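Glass negatives from the Taheri studio now catalogued

The first part of the Taheri studio collection can now be searched in the reading room catalogue. It covers 932 glass plate negatives, nearly all of them portraits, made at the firm's premises in Rillanitz before it moved to a smaller shop near the station.

The plates came to us in their original boxes, with the sitters' surnames and an order number scratched into the emulsion along one edge. The studio's daybooks survive too, which means most portraits can be matched to an entry giving the size of print ordered and the price paid. The highest order number found so far is 3,188, so a good many plates are missing. Old glass was often cleaned and sold on for greenhouses, and we assume some of these went the same way.
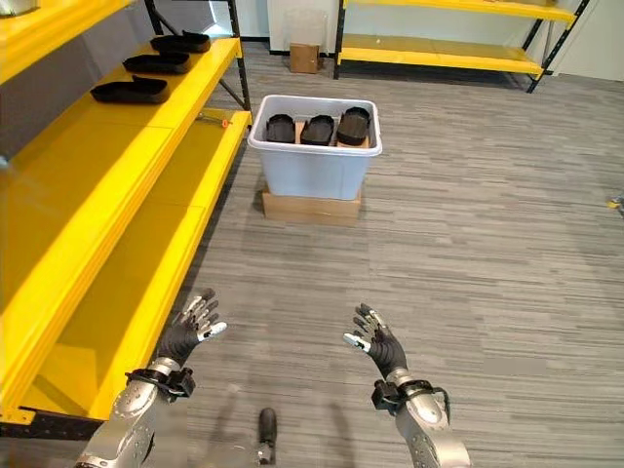
Cataloguing was done from the daybooks first and the plates second. Where the two disagree, the record gives both spellings of the name. Plates with lifting emulsion have been rehoused flat and are not available for viewing, but a scan can be ordered in the usual way.

Work on the second part starts in October. It contains the firm's outdoor views, including a set taken at Pesisum during the building of the reservoir, and 500 prints on card mounts stamped Curkeo, a supplier we know very little about. If you have any mounts or price lists with that name on them, please get in touch with the print room.

The reading room opens at 10am. Plates need to be requested the day before.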